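8. 공개 시연일 준비와 진행

이 장은 손에 쥐는 그리퍼로 장신구를 집어 트레이에 옮기는 작업을 외부 방문객 앞에서 보일 때 따르는 절차입니다. 7장까지의 설치와 보정을 마친 상태를 전제로 합니다. 초판의 이 장은 홍보 문구가 절반이어서 2022년 10월 13일 개정 때 방재인(Jae-in Bang)이 다시 썼습니다. Rallurex 안내 책자에는 "어떤 물건이든 자연스럽게"라는 문장이 아직 남아 있습니다. 방문객이 그 문장을 읽고 들어온다고 생각하고 준비하십시오.

8.1 작업대 차리기

1. 네 면 중 적어도 두 면에서 접근할 수 있는 작은 탁자를 씁니다. 천을 깔 경우 모서리를 당겨 주름을 폅니다.
2. 트레이는 시연자에게서 먼 쪽에 비워서 둡니다. 낮은 벽이 있는 것이 좋습니다. 구슬은 굴러갑니다.
3. 장신구는 트레이와 시연자 사이에 둡니다. 가지런히 늘어놓지 마십시오. 일렬로 놓인 물건을 집는 시연은 Leldale 방문 때 이미 한 번 했고, 질문 시간의 대부분이 "섞여 있으면 어떻게 되느냐"로 채워졌습니다.
4. 얇은 끈, 단단한 고리, 구슬 줄, 시계류를 최소 하나씩 섞습니다.
5. 양쪽 패드가 마주 보는지 확인하고, 물건을 물리지 않은 채로 10회 여닫습니다.

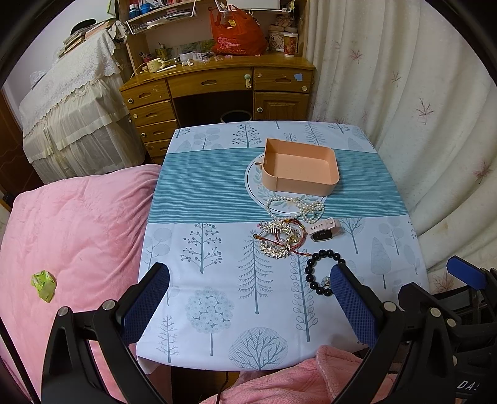
주의: 무늬가 있는 천은 보기에는 좋지만 인식 쪽에는 부담이 됩니다. 제조사 자료는 배경 무늬의 영향이 없다고 적고 있는데, 그 시험이 어떤 천에서 이루어졌는지는 나와 있지 않습니다. 무늬 천을 쓰겠다면 전날 같은 천, 같은 조명에서 연습 기록을 남기고, 나쁘게 나온 기록도 지우지 마십시오.

8.2 시연 순서

1. 시작 전에 무엇을 사람이 하고 무엇을 기계가 하는지 말합니다. 손에 쥔 그리퍼는 사람이 움직입니다. 이 말을 빼면 방문객의 상당수가 자동으로 움직인다고 믿고 돌아갑니다.
2. 가장 집기 쉬운 물건부터 시작합니다. 대개 구슬이 굵은 팔찌입니다.
3. 팔찌는 구슬 하나를 양쪽에서 물고 수직으로 듭니다. 고리 전체를 한꺼번에 오므려 잡지 않습니다.
4. 시계류는 화면이 아닌 밴드를 잡습니다. 버클에 패드가 걸리면 그대로 당기지 말고 벌려서 다시 들어갑니다.
5. 긴 목걸이는 가운데를 잡고 양 끝이 바닥에서 떨어질 때까지 올린 뒤 트레이 위로 옮깁니다.
6. 엉킨 것은 마지막에 합니다. 한 덩어리로 옮겨도 되지만, 그럴 때는 "풀었다"고 말하지 말고 "옮겼다"고 말합니다.
7. 떨어뜨린 물건은 손으로 줍지 말고 그리퍼로 다시 집습니다. 세 번 안에 안 되면 실패로 기록하고 다음 물건으로 넘어갑니다.

참고: Kikcombe 시연에서는 43회 시도 중 4회가 실패였습니다. 나쁘지 않은 숫자이지만 그날 탁자에는 끈 종류가 없었습니다. 조건을 빼고 이 숫자만 인용하지 마십시오. 끈이 섞인 날의 집계는 아직 충분하지 않으며, 1월에 한 번 더 해 보기로 했습니다.

8.3 자리와 동선

1. 케이블은 방문객이 서는 쪽의 반대편으로 내립니다.
2. 그리퍼를 두 대 쓸 때는 한 대가 물러난 것을 확인한 뒤 다른 한 대를 넣습니다. 두 대가 동시에 같은 덩어리에 들어가면 가는 끈부터 끊어집니다.
3. 탁자에서 70cm 안쪽으로는 시연자만 들어갑니다.
4. 방문객이 직접 쥐어 보겠다고 하면 먼저 빈손 여닫기부터 시킵니다. 처음 쥔 사람은 거의 예외 없이 너무 세게 누릅니다.

경고: 방문객의 반지나 시계를 시연에 쓰지 마십시오. 본인이 권해도 거절합니다. 패드가 부드럽다는 설명과 흠집이 나지 않는다는 보장은 서로 다른 이야기이고, 후자는 문서 어디에도 없습니다.

8.4 자주 나오는 질문

Sun 전시실에서 받은 질문을 추린 것입니다. 답변은 짧게 하고, 모르는 것은 모른다고 하십시오. 영업 담당자가 옆에서 말을 보태더라도 시연자의 답은 이 절을 따릅니다.

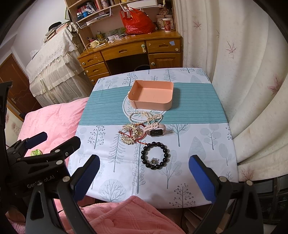 사람이 그리퍼를 쥐고 한 작업을 나중에 로봇 팔이 그대로 할 수 있습니까?

그대로 된다고 약속할 수는 없습니다. 사람이 남긴 동작 기록은 학습 자료로 쓰이지만, 팔의 길이와 관절 범위가 다르면 같은 각도로 들어가지 못하는 경우가 있습니다. 특히 가는 끈은 사람이 손목을 조금씩 틀어 가며 해결하는데, 그 부분이 얼마나 옮겨지는지는 실제 팔에서 따로 시험해야 합니다. 시험 기록을 보여 달라는 요청을 받으면 성공한 회차만 골라 보내지 말고 같은 날의 전체 기록을 보냅니다.

8.5 마친 뒤

1. 전원을 끄고 패드 표면을 마른 천으로 닦습니다. 구슬에서 묻은 광택제가 남으면 다음 날 미끄러집니다.
2. 패드 가장자리가 들떴는지 봅니다. 들떴으면 접착제로 붙이지 말고 교체합니다(부록 B).
3. 시도 횟수, 실패 횟수, 사용한 물건, 천의 종류를 기록지에 적습니다. 방문객 반응란은 비워 두어도 됩니다.
4. 장신구는 종류별로 나누어 보관합니다. 다음 시연용으로 일부러 엉켜 두면 매번 같은 모양의 덩어리로 연습하게 됩니다.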